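Posting a few notes on what we've been doing with PC disassembly and reassembly, as people asked after the last one. Short version: we changed how the arm decides when to stop pushing, and it helped more than changing the vision model did.

Background for new followers. The project is called Pluvedel. We work out of the Pirnness lab and the aim is to get usable parts out of old desktops, and put parts back in, with one arm and one gripper. No special tools, no tool changer.

The dataset now stands at 3278 attempts, all logged with wrist video, joint positions and wrist force. Failed attempts are kept. Early on we threw them out and the policy got worse at knowing when it had gone wrong.

Memory is the task we use most for testing. Modules are cheap, the latches are fiddly, and a slot is hard to see once the gripper is close to it. 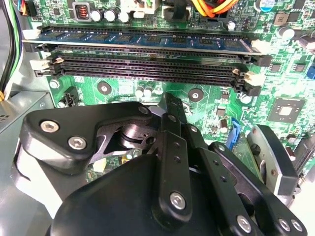
The old method was plain imitation. A person drives the arm through the job, the policy copies the motion, and that's it. It gets the approach right nearly every time. Where it falls down is the last few millimetres, when position hardly changes and force changes a lot.

So we split it. The learned policy brings the part to a point just above the slot or socket. Then a second, much smaller model takes over. It sees only force and torque from the last half second, and it picks one of 4 moves: press, back off, tilt, or stop.

That's the whole trick. We call the small model Flatora. It trains in 13 minutes on an ordinary desktop card, so we can retrain it over a cup of tea whenever we change the finger pads.

Results on memory insertion. Same arm and same boards for both methods, 15 trials each. Imitation alone seated the module in 4 of them. With the handover it was 13. Small numbers, I know. A larger run is planned for September.

The two misses were both the same thing – the module went in at one end, the force looked right, and the model said stop. A force reading at the wrist can't easily tell you which end is down. We may add a short rocking check before it's allowed to finish.

Processors are a different problem. You don't push them at all. The part has to be set down flat and let go, and any sideways drag over the contacts can ruin the board. Here the handover mostly uses "back off" and "stop", and we've capped the downward force very low.

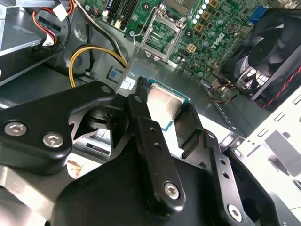 Processor held in the gripper, with the socket open and empty behind it.

I haven't got a success rate for processors that I'd be happy to put in public. The grip is the weak point. If the chip turns slightly between the fingers, the arm doesn't know, and it carries on as though the edges were still square to the socket.

We tried estimating that turn from the wrist view. It works on some chips and fails on others, mainly because the metal lid reflects the lights. Next thing to try is touching one edge of the part against a known flat surface first and reading the angle from that. Slow, but it doesn't depend on lighting.

Someone asked why we don't use the Bosman fixture, which holds the board flat and level outside its case. We do have one and it makes everything easier. But the machines we care about come in cases, with cables in the way, and a method that needs the board taken out first has skipped most of the work.

Code for the handover will go up once I've cleaned out the paths that only work on our machine. The force logs will come with it. The video will take longer as there's a lot of it.

Comments

solder_and_tea
Does the half second window matter much? I'd have guessed you need longer for the tilt.

millpond77
Good to see the failed runs being kept. We binned ours and regretted it.

kettlewick
Would like to see the same thing on power connectors. Those old ones never want to come out.

ohm_on_the_range
Is the force cap fixed, or does it change with the part?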